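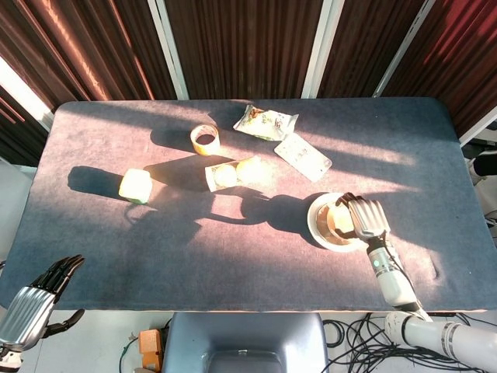

The right hand at the bowl on the felt-covered table in Plarthorpe, with the left one held open.

Amra Softić had been trying to get a robot hand to pick up soft food for most of the winter when I finally got out to see the shared workshop in Plarthorpe. She talks fast and keeps one eye on the table the whole time.

"Anything hard is easy," she says. "Give it a roll of tape and it's happy all day. Bread is where you find out how bad your grip settings are."

The two-armed build is called Skarnano, a name she won't explain, and she shares it with Malachy Madigan, a retired elevator mechanic who handles the wiring and most of the worrying. They have put 900 hours into it between them, by Madigan's logbook, and a little over $4,000 of their own money. The arms and hands came secondhand. The control software is their own, and they call it Cetus.

Softić wrote the first version of Cetus in March of last year, at her kitchen table, before there was an arm to run it on. "I had a simulated hand and a simulated ball," she says. "It was great! It never missed. Then we plugged in the real one and it closed on nothing for a week."

The trouble was sunlight. The workshop has big windows behind dark red curtains, and when the sun gets in low it throws long shadows over the blue felt. Cetus kept treating the shadows as things to grab. Madigan wanted to shut the curtains and be done with it. Softić wouldn't hear of it.

"My kitchen has sun in it," she says. "So does yours. If it only works in the dark, what have we built?"

They compromised: mornings with sun, evenings under lamps, and the same objects for both. The felt was Madigan's idea. A bare tabletop let things skid away when a finger brushed them, and he had the cloth left over from a card table project.

He is just as excited as she is, only quieter about it. Ask him about the wrists and he'll go for half an hour — cable slack, mostly, and a Haberkorn connector he has replaced 6 times. "I can tell you exactly which way she's going to bend it," he says. I wasn't sure if he meant Softić or the robot.

Their best run so far is 38 soft pickups in a row without a squashed one. Next they want the left hand to steady a bowl while the right one reaches in.

"Then soup," Softić says. Madigan shakes his head and goes back to his cables.

February 2026

Recent items
A bench lathe rebuilt from three broken ones
Choosing a first soldering iron
The tool library's new opening hours

This site uses cookies to remember your settings. By continuing to browse, you agree to our use of cookies.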